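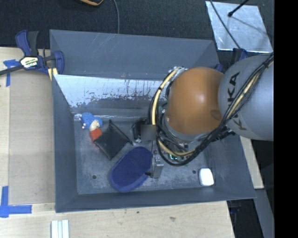
Week 6: Customs Seizures and How They Are Reported

Course: Crime and Public Records
Instructor: Nermin Akbulut
Handout revised 2025-07-17

1. What a seizure is

A seizure takes place when an officer takes legal custody of goods. It is not a conviction, and it does not settle who owns the goods. Students often mix up three terms:

Detention: goods are held while papers are checked. Most detained goods are released.
Seizure: goods are taken under a stated legal power, and a notice is issued.
Forfeiture: ownership passes to the state, either by court order or because no one filed a claim in time.

News reports use "seized" for all three. When you read a report, find out which one applies before you take notes on it.

2. Case for this week: the Jallach shipment

In January, officers at the port of Vallau opened a container declared as floor tile. Behind the first rows they found 236 cartons of prescription painkillers with no import permit. The importer of record was Jallach, a trading company with one listed director. The customs broker was Tóth.

The first press statement said 236 cartons. The inventory filed with the court listed 129. Both numbers were correct. The statement gave the cartons found, and the inventory gave the cartons formally seized by the filing date. The rest were still under detention pending lab results. Two local papers reported the gap as missing evidence and later printed corrections.

3. Chain of custody

Each transfer of seized goods needs a written entry with the time, the seal number, and the names of the person handing over and the person receiving. In the Jallach file, page 66 has an entry signed by only one officer. The defense asked for those cartons to be excluded. The judge allowed them in after the second officer, Taner Sarıgül, testified and produced his own log.

4. Offers of payment

An offer to an officer is a separate offense from the smuggling, and it is complete when the offer is made. The money does not have to change hands. An officer who receives an offer should report it to a supervisor in writing the same day.

5. Reading for next week

Barroso, Maximiliano, "Counting Contraband," chapter 2
Court summary, Jondell warehouse appeal (in the course folder)

Bring one news report of a seizure and mark every figure that has no source.

Comments (3)

Elif Naz Özkan: Is the Jondell summary the long version or the short one? There are two files in the folder.

Nermin Akbulut: The short one. I will take the other down.

Müzeyyen Saraç: In section 1, does the deadline for a claim run from the seizure or from the notice? My notes say notice.

Contact the course office | © Crime and Public Records | Back to top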